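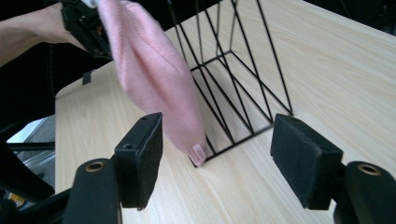
4.2 Cloths and the places they are kept

Of all the small things people talked to us about in their kitchens and workrooms, the plain cloth was the one they had most to say about, which surprised us a good deal, as we had put it near the end of the interview guide and very nearly left it out. Plates have a cupboard and pens have a pot, but a cloth is always between one place and another. It is picked up, used for a moment, put down on whatever is nearest, and picked up again by somebody else who may have quite different ideas about where it belongs.

The households in Cledholm and Tumow kept a written diary for us from the middle of January into February, and between them they made 526 entries. We asked them to write down any moment when a thing was put somewhere "for now", and to use their own words for it. Cloths came up in 300 of those entries, well ahead of post, keys and spectacles. Many of the entries are very short ("pink one on the rack again"), though a few run to a page and take in the history of the table, the shelf above it and a long-standing difference of opinion between sisters.

What interested us most was the borrowing of furniture made for something else. Racks were the favourite. An open wire rack of the sort that resembles a desk file organiser or a magazine holder has a great many thin rods standing up at a slant, and once such a thing is on a table it seems to invite people to hang, drape and tuck. In Figure 1 a soft pink cloth hangs down beside a black rack of this kind, its tip just above the pale wood of the tabletop, and one can see how little separates a cloth that is near a rack from one that is on it. Nine households told us they had bought a rack for papers and now kept at least one cloth on it. Only two of them thought of this as untidy.

The way a cloth is folded matters here too. A cloth with a soft lengthwise crease, like the one in the figure, will lie over a thin rod quite willingly, and several people described folding theirs in just that way before hanging it - once down the middle and no more. Others disliked the fold and preferred to bunch the cloth and push it into a gap between two rods. The folders and the bunchers often lived in the same house, and the diaries are rather good on this point. One entry from Tumow reads, in full, "Refolded it. He will say he didn't notice."

Suryani Khoo, who carried out the home visits, asked each household to show her where a cloth would go if guests were expected. In 11 homes it went into a drawer at once, and the drawer was usually one that held nothing else of the kind. The remaining households left it where it was but straightened it, with the edges brought together and any label turned to the back. We have followed Rees in calling this second habit "dressing" the cloth, although Rees used the word of tablecloths and we are stretching it a little, with thanks.

We should add a word on colour. Pale cloths were handled more carefully than dark ones, and they were moved more often, generally away from the edge of the table and towards the middle. People spoke of keeping them "nice", even where the cloth was an old one with a fuzzy surface and had long ago been given over to dusting. The dark cloths, poor things, were left where they fell. We return to this in the next section, where the diaries are set beside the shorter set of interviews from Panomgate, in which the cloths were shared between neighbours and the question of who should fold them was a good deal more delicate.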